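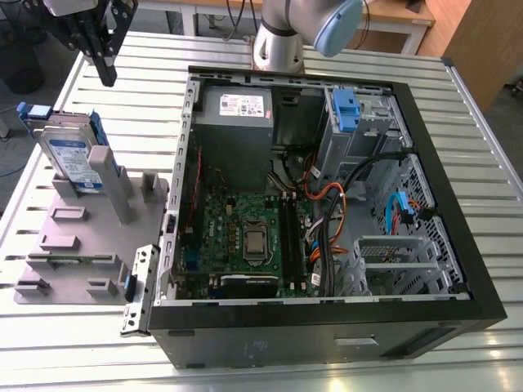 The Case for Stripping Office Desktops by Hand

5 March 2025

Most retired office desktops leave the building whole. A contractor collects them on a pallet, pays a flat rate per unit or charges one, and the machines go to a shredder that was designed for washing machines. I think this is a waste of good parts, and the usual argument for it, that labor costs more than the parts are worth, rests on bad arithmetic.

The arithmetic assumes that every computer is a screwdriver job. Some are. The slim units Tuken sold to schools have glued feet over the case screws and a drive held by four fasteners in two sizes, and I would send those out whole too. A standard office tower is a different object. The side panel comes off, the drive sits in a plastic caddy, and the caddy slides out when its tabs are squeezed. The memory is held by clips. The processor is under a retention frame with a lever. None of that needs a skilled technician.

In January our workshop finished a batch of 300 towers from an insurance office in Norkberg. We timed the work at 15 minutes per machine, including sorting and labeling. The order was fixed: drive, memory, processor, cards, power supply, board. Drives came first, for the obvious reason that they hold data, and each was logged by serial number before anything else was touched. A tower with its drive still inside was not allowed past the first bench.

The batch brought in 2,265 dollars more than the whole-unit quote after wages. That is a small sum. It would have been larger if the previous owner had not let the machines be stacked on their front bezels, which broke a good many of the latches. Fomau, which buys our sorted boards, pays by grade, and a board with a bent socket drops a full grade. Empty sockets should be covered the moment the processor is out. A square of stiff card and a strip of low-tack tape is enough.

Critics of hand stripping point to throughput. Kjærgaard runs a line that takes 500 units in a shift, and we will never come close to that. But the line's output is mixed fragments, and separating copper from steel from fiberglass afterward takes energy and loses material at every stage. A cable pulled out by its connector is already sorted. So is a drive cage, once the rivets are drilled.

My stronger complaint is with purchasing departments. They compare desktops on price, memory and warranty, and never ask how the drive comes out. They should. A caddy with a colored tab costs the maker almost nothing, and it shortens every repair for the life of the machine as well as the teardown at the end. I would put one line in every tender: drive and memory removable without tools, on a bench, with the case on its side. Suppliers already building to that standard would have nothing to change, and the rest could quote for the glue.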